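Entering a mixed-ability walking football side in the regional league: registration and substitution rules

Category: Disability and inclusive sport
Status: Answered

Question

I am writing on behalf of a walking football group based in Masilela which has played friendly matches for the past three seasons. Our players include lower-limb amputees, people recovering from stroke and a number of older members with no registered impairment. We have been invited to apply for the Neson inclusive league, whose season opens in January, and I have been asked to establish the position before the group decides whether to accept.

I should be grateful for guidance on the following points. First, whether a player who uses a prosthesis must provide a medical certificate at registration, or whether a signed declaration is sufficient. Secondly, how many players may be named in a match squad, and whether rolling substitutions are allowed throughout. Thirdly, whether a player may change between crutches and a prosthesis during a single match. One of our members does this regularly in friendly games according to how his limb feels, and opponents have never objected, but a league referee may take a different view.

We are also uncertain whether our present insurance, arranged through Graseck for training and friendly fixtures, would extend to competitive matches. The policy wording refers to "organised recreational activity" and does not mention leagues.

Refilwe Ndlovu

Answer 1 (accepted by the person asking)

The points are taken in the order in which they were raised.

Medical evidence. The league accepts a signed declaration at registration. A certificate is requested only where a player asks to be placed in a protected category, which affects how closely an opponent may approach when challenging for the ball. In that case the certificate should be issued by a doctor, physiotherapist or prosthetist and should state the category requested. It need not give a diagnosis. Certificates are kept by the league office and are not shown to opposing clubs.

Squad size. Up to 13 players may be named on the match sheet. Rolling substitutions are allowed at any stoppage and a player who has left the pitch may return. Names may not be added after the sheet has been handed to the referee. A player who arrives late may take part provided that he or she was named on it.

Change of walking aid. This is allowed, subject to conditions. The player must leave the pitch to make the change and may return at the next stoppage with the referee's agreement. Both the prosthesis and the crutches must be presented at the equipment check before kick-off. Crutches must have sound rubber ends and no exposed metal. The referee may refuse any item considered unsafe, and that decision is final for the match in question. It is suggested that your member introduce himself to the referee beforehand and explain his usual practice.

A player on crutches may not use them to play, stop or shield the ball deliberately. Accidental contact is not penalised unless it prevents a goal, in which event an indirect free kick is awarded. This rule is the one most often misunderstood by groups coming from friendly football, and it would be sensible to practise under it for several weeks.

Insurance. The wording you quote should not be relied upon. Please write to the insurer, name the competition, and ask for confirmation in writing that league fixtures and travel to them are covered. The league will ask for a copy before it issues a fixture list to a new club.

Fatima Gumede

Answer 2

We went through this with our side last year. The declaration was no trouble at all. What took longer was the ground. Your home pitch has to be inspected, and ours at Visport was turned down the first time for having no level route from the changing rooms. I would ask for the inspection early. I cannot help with the insurance question as ours is arranged by the leisure centre.

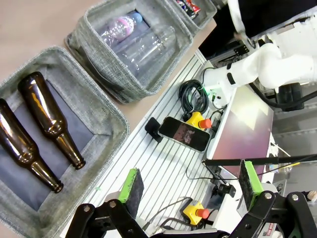 Neson Inclusive Football League, Club Support and Registrations Department

Answer 3

The following is added by the department for completeness, and replaces earlier guidance on new club applications.

An application consists of the club form, the player declarations, written proof of insurance and the ground details. All of these should be sent together. Incomplete applications are held but are not placed in the queue for inspection until the remaining papers have been received.

A club which does not have a suitable home pitch may apply to play its home fixtures at a shared venue. Places at shared venues are limited and are offered in the order in which complete applications arrive. The cost is divided between the clubs using the venue and is invoiced after each half of the season.

Clubs with no previous league record are placed in the lower division. Results in friendly matches are not taken into account. A new club may withdraw without penalty up to the date on which fixtures are published.

Further questions on player categories should be posted separately under "Classification", as replies in this thread are no longer monitored.

Last reviewed: 2020-08-28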